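Nallus Publishes Practice Guide for Recording Household Tasks With Hand-Held Grippers

Guide covers consent, workspace preparation, tool checks and labeling; first edition is free to use

Nallus, the working group on good practice in robot training data, today released the first edition of its guide to collecting demonstrations with hand-held grippers. The guide sets out 19 requirements for teams that record people doing ordinary tasks at desks, in kitchens and in other furnished rooms.

Work on the text began after members compared their own house rules and found that they disagreed on basic points. One company allowed operators to record in a home after a verbal agreement. Another required a signed form for each room. Two used the word "episode" for different things. Recordings made under one set of rules could not easily be checked against another, and buyers of the data had no common list of questions to ask.

"We had four documents that all claimed to describe the same job," said Loan Trịnh, who edited the guide. "The first months were mostly spent agreeing on words. After that the requirements went fairly quickly."

The guide was drafted by Nallus staff with members Sinosent, Revlow and Overgaard. A draft was open for comment until August and drew 236 comments. The editors accepted most of the comments on consent and tool condition. Comments asking for a fixed list of approved tools were declined, and the reasons are given in an annex.

What the guide covers

The requirements are grouped under four headings: people and consent, the workspace, the tool, and the record.

Under people and consent, a team must have written permission from the person who controls the room before any recording starts. The permission has to name the rooms, the kinds of task and the length of time the recordings will be kept. Anyone else who is likely to walk through must be told in advance. Operators may stop at any point without giving a reason, and a stopped session may not be counted against them in pay. A permission can be withdrawn, and the team must be able to find and remove the recordings that fall under it.

The workspace section takes up the largest part of the guide. It asks teams to leave furnished spaces furnished. Books, plants, cables and decorations stay where they are unless they are a hazard or carry private information. Mail, prescriptions, identity documents, family photographs and screens showing messages must be removed or covered before the first take. Open drinks have to be moved away from powered equipment. Any cable that crosses the path of the tool must be rerouted or secured.

Several commenters asked whether a staged workspace may be used. The guide permits it, provided the record says so. A staged desk and a desk in daily use are to be labeled differently, and the two may not be merged under one heading when the data is handed over.

Under the tool, the guide requires a check before each session and a shorter one after any drop. The operator opens and closes the fingers through their full range, looks for cracks or missing screws, and confirms that the camera is held firmly in its mount. Finger pads are to be inspected for wear and cleaned with a product that does not leave a residue. A tool that fails the check is tagged and set aside until a second person has cleared it.

Limits on session length

The guide caps continuous recording at 19 minutes, followed by a rest of at least the same length. Members had used different limits, and the cap was the subject of the longest discussion in the group. Brynhildur Skov, who manages recording operations at Overgaard, argued for the lower figure.

"Holding a gripper out in front of you is tiring in the wrist and the shoulder," Skov said. "People start to rush the approach, and they stop opening the fingers all the way between attempts. You can see it in the recordings before the operator will tell you about it."

An operator may complete no more than 300 takes in a working day. Failed takes count toward the total. The guide says that failed takes must be kept and marked as failed — deleting them is treated as a breach — unless they contain private information or show an injury.

Small objects on desks

An annex deals with tasks on desks and shelves, where the space is tight and the objects are light. Members reported that these sessions produced more disagreement between labelers than any other kind.

The annex asks the operator to approach with the fingers open and on either side of the object, and to pause there before closing. The pause gives labelers a clear point at which the approach ends and the grasp begins. A computer mouse on its pad is used as the reference task for training new operators, and the same approach applies to staplers, tape dispensers and similar items.

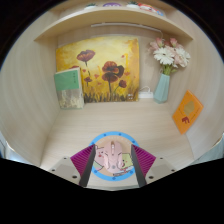
Labelers mark the start of the grasp at the first frame in which a finger touches the object. If contact is hidden from the camera, they mark the first frame in which the object moves and add a note. Objects that are in view but play no part in the task are not labeled one by one. The guide asks only that the general type of workspace be recorded, along with whether the lighting was natural, artificial or mixed.

Anything fragile within reach of the tool, such as glass or ceramics, has to be noted before the session. The operator may ask for it to be moved. If it stays, the team is responsible for the cost of any damage, and this must be stated in the written permission.

Trials before release

Revlow and Sinosent ran the draft requirements in their own operations before the text was closed. Between them they recorded 2,000 takes under the draft and sent their notes to the editors. Three requirements were changed as a result. The tool check was shortened, the rule on covering screens was extended to phones and smart speakers with displays, and the wording on staged workspaces was rewritten after both companies had read it in different ways.

The trials also led the group to drop a proposed rule on plain backgrounds. Under the early draft, desks with patterned mats or busy shelves would have needed a note from a supervisor. Both companies said the rule slowed the work and pushed operators toward clearing desks that should have been left alone.

Using the guide

The guide is voluntary. A team that follows all of the requirements may say so in the paperwork that goes with its data, using the form of words printed on the last page. A team that follows only part of it must list the requirements it did not meet. Nallus does not certify companies or inspect their sessions, and the guide should not be described as a safety standard. Local law on privacy, employment and workplace safety applies in every case.

Members will begin using the first edition for new projects this month. Recordings made under older house rules do not need to be redone, but they have to be kept apart from newer material and marked with the rules that applied at the time.

Corrections and questions can be sent to the editors through the comment form on the Nallus website. A list of known errors will be kept on the same page as the guide. Work on a second edition will start with two-handed tasks and with recording in shared workplaces, both of which were left out of the first edition.

Availability

The guide, the permission form and the tool checklist can be downloaded from the Nallus website at no charge. Printed copies of the checklist are available to members on request.

About Nallus

Nallus is a membership group that writes and maintains practice guides for companies collecting training data for robots. Its members include data collection firms, tool makers and robot developers.

Media contact

Loan Trịnh, Editor, Nallus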